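Home Shop Desks Screens & Dividers Paper & Filing Contact
Search products Go Clear

Skaris workstation desk, white top

I've been selling office furniture long enough to have opinions about desk tops, and the Skaris is the one I'd have at home if my partner would let me! It's a plain white top, smooth all over, with a lidded cable tray let into it near the back. Plugs and chargers go down in there, the lid goes over, and you get the whole of the front to spread out on.

I ask everyone who buys one what they do all day, and an awful lot of them still handle paper. Ankit Nautiyal, who has a bank of these in his accounts office, goes through a ream of 500 sheets faster than I go through tea bags. He told me he'd put up with a textured top for years and hated it — sheets snagged, edges never lined up, and he'd end up squaring everything against his own stomach.
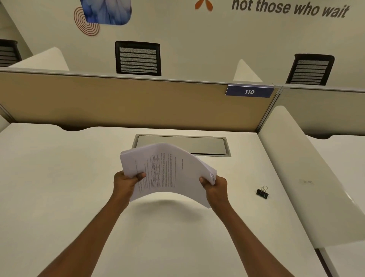

So if you print a lot, get the smooth finish and don't let anyone talk you into the grained one (we do stock it, it's fine for laptops). Give a fat report a bit of a bend to loosen the sheets, knock it down on the top a couple of times, clip it and you're done. A small binder clip copes with a thin set, but for anything chunky I'd go up a size.

The screens are sold separately. The fabric ones come in beige and a few other colours, and number plates hang off the top rail, so you can move them when people swap desks. Frosted panels and the curved side dividers are on the Screens page.

Bits you'll want to know:

Order code: Skaris 554
In the box: desk top, frame, cable tray with lid, 2 keys for the bolts
Putting it together: 2 people, and please don't try it on your own, the top is heavier than it looks
Cleaning: damp cloth, a drop of washing-up liquid for biro

We're a bit low on tops until January — if you need a whole row, ring and ask for Sneha and she'll tell you what's on the shelf.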